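How to Budget for a Home Chore Robot (Before You Talk to Anyone Selling One)

Posted April 27, 2026, under Planning and Buying

If you've read my earlier pages you know I tend to start a long way back from the point, so get yourself a drink and I'll try to be worth it. This page walks through how I put together a budget for a humanoid robot that does laundry work in ordinary rooms. I wrote it for small outfits like ours at Tremstead, where we rent out furnished apartments and look after the linens, but most of it carries over if you're a care home, a small lab, or just somebody with a big family and a healthy savings account.

You'll need a spreadsheet, a tape measure, a copy of your electric bill, and an evening when you won't be interrupted too often. Two evenings is better.

Step 1. Write down the job before the machine

I know how tempting it is to start with the brochures. I did exactly that the first time, and I ended up with a lovely folder and no idea what I was asking for. So open a blank page and write the job out the way you'd explain it to a new hire on their first morning. Ours says: pick up clothes from the couch, the bed, or the floor, sort lights from darks, put them in the basket, carry the basket to the machines. That's all of it.

Then go back over each line and ask what makes it hard. Clothes don't hold still the way boxes do. A shirt in a heap has no handle and no top, and it may be half under something else. Couches are low and soft, so the robot has to reach down and out while keeping its feet under it. Carpet is a different floor from tile. All of this ends up in the price one way or another, mostly through the hands and the setup hours, and I'd much sooner have it on my own page than find it on somebody's invoice.

Step 2. Measure your rooms

Walk the path the robot would walk. Measure the doorways, the gap between the couch and whatever sits across from it, and the height of every seat and mattress. Note where the rugs end. Note anything that lives on the floor, baskets especially, because that's precisely where a foot wants to go.

Put all of this on one sheet and send the same sheet to every seller. You'll get much better quotes, and you'll find out quickly who reads their mail.

Step 3. Split the cost into four lines

Sellers like to give one number. Please don't accept one number! Ask for it broken out like this:

The robot itself, with the hands listed separately. Hands wear faster than anything else on the machine, and they're often an option you can change.

Setup, meaning the hours somebody spends in your rooms getting it to work on your furniture.

Yearly service, with the response time in writing.

Consumables and spares: finger pads, cable sleeves, batteries, whatever they recommend keeping on the shelf.

When we asked Flernavbridge for a quote this way, the spares line came back at $3,632 for the first year. My first reaction isn't printable on a family website, but it was a fair figure once we'd gone through it item by item, and I was glad to meet it in the planning stage. The other quote we had in, from Sivholm, folded the spares into service, and it took a few patient emails to get them pulled apart so the two could sit side by side.

Step 4. Add the costs that belong to the building

These won't be on anybody's quote. You may need an outlet near the charging spot, a bit of floor cleared for it to stand on, better lighting in a dim hallway, and possibly a word with your insurance agent. I set aside $500 per apartment for this and we used almost all of it, mainly on electrical work. If your wiring is old, get the electrician in before you settle on a figure.

Step 5. Pay for a trial

Ask for a paid trial in your own rooms, two weeks at the least. A free afternoon demo is pleasant, but it's short and the seller picks the tasks. With a paid trial you set the work. We called ours the Ntuli trial, after the apartment block we ran it in, and it gave me more to plan with than all the brochures put together.

Use your real laundry. Mix the colors. Leave things bunched up, because that's how your guests will leave them. Write down how long each pile takes, how often a person has to step in, and what it was doing when they did. Keep the sheet by the door with a pen tied to it, or the pen will walk off.

Step 6. Work out the cost per load

Add up the four lines and the building costs, spread the purchase over the years you honestly expect to keep the machine, and divide by the loads you think it will handle. Use the trial's speed for this. Then put your current cost per load beside it, and include the time your people spend supervising, which is the part I forgot on my first pass and had to go back and add in red.

If the number comes out too high, that doesn't have to be the end of it. Look at leasing, or look at sharing one machine between buildings - we're still weighing that ourselves, and I hope to have a worksheet for it up in May.

Step 7. Leave the hands for last

Settle the hand option after the trial, when you know which fabrics and which heights matter to you. For our kind of work I'd put the money there before I'd put it into a faster walk, since gathering up soft cloth from a low seat is most of the day's work.
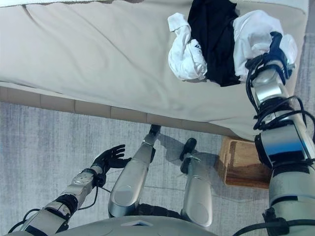 Whichever hands you settle on, get the replacement price and the delivery time written into the order before you sign it, and keep a copy with your room measurements.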